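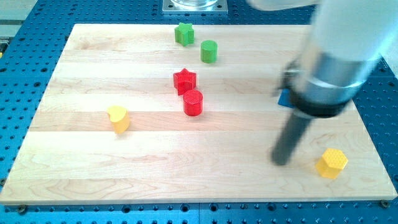
Boris Berisha on Playing a Man Who Listens

By Mirsad Petek | March | Radulović Institute Quarterly

234 shares | 2 comments

Boris Berisha asked for the interview to take place at eight in the morning, before the first screening of the day at the Plirnusitz festival, and he arrived early. He had already been to the theater to sit in on the sound check for "Nanwood," the drama in which he plays a retired court interpreter called back to work on a single case. It is his first leading role in a feature film after a long career on the stage.

"I wanted to hear whether the whispering could be heard from the last row," he said. "In the theater I would never whisper like that. I would be told to go home."

The whispering is central to the film. Berisha's character, Anton, spends much of the story seated slightly behind another person, speaking into that person's ear. The audience hears the courtroom and Anton at the same time, in two languages, and must decide which voice to follow. The subtitles do not always help. In several passages they translate only one of the speakers, and in one extended cross-examination they disappear.

Berisha said the decision was made well before filming and was written into the screenplay. "On the page there were two columns. It looked like sheet music. The left column was the lawyer and the right column was me, and I had to start my sentence before he had finished his. I asked the director if the lawyer could slow down. The answer was no, because lawyers do not slow down."

To prepare, Berisha spent most of a winter with working interpreters, first as an observer and later as a student. He learned the note-taking symbols used in consecutive interpreting and practiced at home with the radio news. He described the early attempts as humbling.

"I have a good memory. It is the one thing I have always been proud of. I can learn a long part in a week. And I could not hold four sentences of a weather report," he said. "It is a different memory. An actor stores the words. They store what the words are for, and then they let the words go. I had spent my whole life doing the opposite."

He kept the notebooks, and one of them appears in the film. The pages Anton tears out and folds into his coat pocket at the end of each hearing are Berisha's own practice pages, with a few lines added by the art department to match the testimony.

Asked whether interpreters had seen the finished picture, Berisha said that a small group attended a private screening arranged by Mutulent, the production company. Their response was generous on the whole, although they objected to one scene in which Anton speaks directly to a witness in the corridor.

"They said he would lose his license for that. I told them yes, this is what the next forty minutes are about," he said, laughing. "But they were right to be upset. I was a little upset when I read it. You spend an hour with a man who follows every rule, and then you watch him walk across that hallway. I think the scene works better if somebody in the audience wants to stop him."

The film was completed on a modest budget and a short schedule. Principal photography lasted 19 days, nearly all of it in a disused municipal building whose former council chamber was fitted out as the courtroom. The heating could not be run while sound was being recorded. Berisha recalled that the cast sat with blankets over their knees below the level of the camera, and that the judge wore ski socks under her robe.

He spoke warmly about the people in the public gallery. Over 200 local residents came to the open call for those seats, and the ones who were chosen were asked to attend every courtroom day, including days when they would not be on camera. Berisha credited this decision with changing the way he worked.

"They did not have the script. They were following the case. By the second week they had opinions about who was lying, and they discussed it at lunch. One gentleman stopped greeting the actor who played the defendant. So when I was speaking, there was a real audience behind me, and they were a theater audience, the kind I know. I could feel when they leaned in."

Berisha trained as a stage actor and joined a repertory company directly after graduation. He remained with it for the greater part of his career, playing what he calls "brothers, doctors and the second murderer." Film work came occasionally and in small portions. He has been a hotel clerk, a priest with a single line, and a body under a sheet.

"The body was the hardest," he said. "It was July and they had the lights on. I was told not to breathe, and then they had a discussion about the lens."

He was offered the part of Anton after the director saw him in a supporting role in a stage production. Berisha said he had not been the loudest person on the stage that evening, nor the most important. For most of the second act his character sat at a table while two other people argued.

"She came to the dressing room and said, 'I was watching you the whole time they were shouting.' I thought this was a complaint. An actor is not supposed to steal attention from his colleagues. I started to apologize. Then she gave me the script."

He took the script home and did not answer for nearly a month. The hesitation, he explained, concerned the size of the part and the closeness of the camera. On stage he had always relied on his hands and on his walk. Anton is usually shown from the shoulders up, and his hands are occupied with a pencil.

The solution came from the voice. Working with a coach, Berisha developed three distinct registers for the character: one for the courtroom, one for home, and one for the scenes in which Anton interprets for his own sister during a hospital visit. The third is close to silence. Berisha said that the hospital sequence was filmed last and required the most takes of any in the production -- "I stopped asking how many" -- because the director wanted the doctor's bad news and Anton's version of it to arrive at very slightly different moments.

"He softens it. That is all that happens in the scene. The doctor says a word and my character chooses a smaller word. In the courtroom he would never do it. If you do not speak either of those languages you can still see it, I hope. I hope it is in the pause."

That sequence has drawn the most comment from audiences at Plirnusitz, where the film had its first public showing on Wednesday. In the discussion afterward a number of viewers described having interpreted for parents or grandparents as children, at banks, schools and medical appointments. Berisha said he had expected questions about the courtroom and was not prepared for these accounts.

"A young woman stood up and said that she was nine years old when she had to tell her father what the surgeon said. She did not have a question. She just wanted to say it. I did not know how to answer her, and I am still thinking about what I should have said."

On the subject of his own languages, Berisha was more reserved. He grew up speaking two and learned a third for the film, to what he considers a limited standard. He can deliver Anton's lines and order a meal. He declined an invitation to conduct part of the festival's press conference in that language, and he asked that the professional interpreter present be named in the program. The festival agreed to the request.

He also addressed the suggestion, made in some early reviews, that "Nanwood" is a political film. Berisha said that he understood the reading and did not wish to argue against it, but that he had never discussed the work in those terms during the shoot.

"We talked about the chair. Where is his chair, how close can he sit, does he lean forward or does the other person lean back. Maybe that is political. I can tell you that we moved that chair for an entire morning."

The title, which refers to a village that is mentioned in testimony and never shown, was the subject of some debate within the production. Berisha supported keeping it. He noted that every witness in the film pronounces the name differently, and that Anton alone repeats each version exactly as it was given to him.

Berisha will return to the stage in the coming season. The role is a large one, he said, with a great deal of text and several opportunities to shout. He confirmed that he has received further film scripts following the Plirnusitz screening and that he has read two of them. Both concern interpreters.

"I sent them back with a nice letter," he said. "Perhaps somebody will write me a carpenter."

At a quarter to nine a festival assistant came to collect him. Berisha finished his coffee, asked whether the volume in the theater had been raised as he had requested, and was told that it had been raised a little. He went to check.

This site uses cookies to improve your reading experience. By continuing to browse, you accept our use of cookies. Accept | Manage settings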